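The black cloth stays

Posted in August by the Drutthorpe bench blog | 14 comments | 37 shares
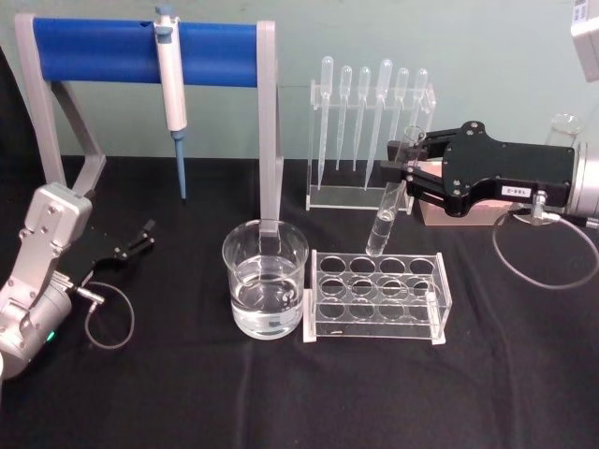
Black cloth down, pipette on its blue rail, beaker half full. Thursday setup.

I have been meaning to write about my bench for ages, and every time I sit down to do it I end up rearranging the bench instead. So this time I left everything where it was, made a coffee (drunk in the hallway, don't write in), and started typing.

Let's begin with the cloth, which gets more comments than anything else I've ever put on a table. I used to work straight on the benchtop like a normal person. The top was white, the wall behind was pale, the glassware was clear, and I spent half my life patting around for a beaker that was right in front of me. Then I picked up a length of black fabric from the remnants bin at Ghasemi, the upholstery place on the way into town, threw it over the whole thing, and suddenly I could see my glass! The edges light up against it. You can read the water line from across the room. I have never gone back.

It does wrinkle. I know it wrinkles. I ironed it exactly once, carried it in over both arms like a wedding dress, laid it out, leaned on it, and that was that. These days I smooth down the part where the glassware goes and let the rest do what it wants. If you try this at home or at work, buy more than you think you need so it hangs over the front, and please don't put a tall skinny cylinder on a crease. Go short and wide. Beakers are very forgiving about fabric.

And obviously this is a water-only arrangement. I practice on water, I teach on water, and anything that stains, burns or smells gets done on the proper bench with the proper surface and no soft furnishings anywhere near it.

Okay, the stand. I love the stand. It's a light gray frame with a round blue bar across the top, and the pipettes hang off the bar with their tips pointing down. For years I was a lay-it-on-its-side person. I'd put the pipette down wherever I'd finished with it, usually on top of my notes, and then wonder why my hand was wandering around looking for it five minutes later. If you've got liquid in the tip and you lay the thing flat, it can run back up inside the body, and then you get to spend an evening taking it apart and cleaning it. Ask me how I know. (It was a borrowed one, too. I bought a lot of apology pastries that week.)

Now it goes back on the bar every single time, even if I'm going to pick it up again in two seconds. It took me 3 weeks to get that into my fingers and I still catch myself hovering over the cloth with it like I'm about to put it down somewhere silly.

I keep one single-channel pipette out when I'm practicing and that's plenty. The stand would take more, and there was a time when I hung up everything I owned because it looked so smart and professional, like a kitchen with copper pans. Then I'd grab the wrong one. Nothing ruins a morning like thinking you've been dispensing 100 microliters and looking down to find you've been doing something else entirely. One out, the rest in the drawer.

The beaker lives in front, near the stand, so there's hardly any distance between picking up the pipette and getting to the water. I fill it halfway. Full looks generous but you slop it when you shift it over, and too low means you're chasing the bottom with your tip and sucking up air. I use a 400 mL one for most things and it has survived two moves and a very enthusiastic Elovville open house.

One small thing about bubbles, as somebody asked me in the comments last time. If you pour from the tap straight into the beaker you'll often see little ones clinging near the bottom. I let it stand while I get the rest of my stuff together. Bubbles down there don't bother me much as long as my tip isn't sitting in them. If they do bug you, a gentle swirl shifts most of them.

What else? The wall! It's a sort of pale grayish green, and I've been campaigning for a fresh coat since before I started this blog. I had a Pleruvitz paint card taped up for a while with a nice warm cream circled on it. Then the cloth went down and I got used to the green, and now I think they look pretty good together, so I've gone quiet on the subject.

Next on the list is a better spot for waste tips, which currently end up in an old jar I keep moving out of my own way. I've tried it on the left and I've tried it on the right and I've knocked it over in both places. If you've found a good one that doesn't tip, tell me in the comments, with dimensions please!

14 comments | Share this post

Get new posts by email. We'll send you a note when something goes up, and you can unsubscribe at any time.

This site uses cookies to remember your preferences. Accept | Manage settings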